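Zurnora in January, quick notes 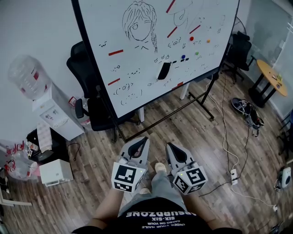
Bus from Alard took 45 minutes, window seat, worth it. Got dropped by the old harbor, wind like a slap. Firdevs Yüksel met me for the open day at the Geltivness boat sheds, 4 halls, only 2 heated. Go to those last. Best bit was the rope hall, 200 feet long and you can walk teh whole thing. Whiteboard on wheels full of marker doodles, little faces everywhere, a girl with a braid. I liked it more than the gift shop.

Lunch at Huenchumán, fish soup, get the bread too. Missed the early bus back becuase of the soup. No regrets. Next time I stay the night.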